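5/17/21

Slept badly, woke up at six with the window open and the neighbor's sprinkler going, and decided I might as well get up and deal with the tomatoes. I have 35 seedlings on the back porch. Thirty-five! I live with one other person and she doesn't even like tomatoes. This is what happens when you order seeds in the winter with a glass of wine in hand.

Noelia came by before lunch and took six of them, bless her, plus the leggy basil I was going to toss. She says I should be hardening them off way more slowly than I am, an hour the first day and then two and so on, and I nodded like I'd been doing that all along (I had them out for a full afternoon on Saturday and a couple of the leaves have gone white and papery). She thinks they'll pull through if I keep them in the shade until the weekend.

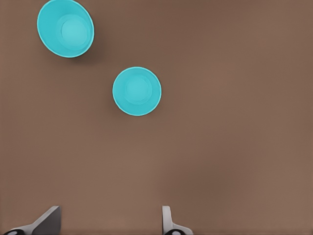
Then I called Mom, and we got onto the subject of Aunt Rocío's salsa, the one she made every August. Mom swears there was no vinegar in it. I remember vinegar! I can practically smell it. We went back and forth for half an hour and ended up agreeing to ask Perla, who got the recipe box when the house was sold and hasn't opened it once, as far as I know.

Spent $62 at the garden place after that, mostly on potting mix and those spiral stakes. I was only going in for twine. Forgot the twine. Freya was working the register and told me they close early all this week, so I guess I'll be tying things up with strips of my old gray T-shirt again, same as last year.

Dayana got home late and grumpy from work and we ate eggs on toast standing up in the kitchen. She asked how many plants were left and I said "fewer," and she let it go. Later we sat out on the steps for a bit and it was finally warm enough not to need a sweater. The mosquitoes found my ankles in no time.

Tomorrow: water early, move the big pots to the east side, call Perla about the box. Also the library books. They've been due for 7 days and I've only read one of them.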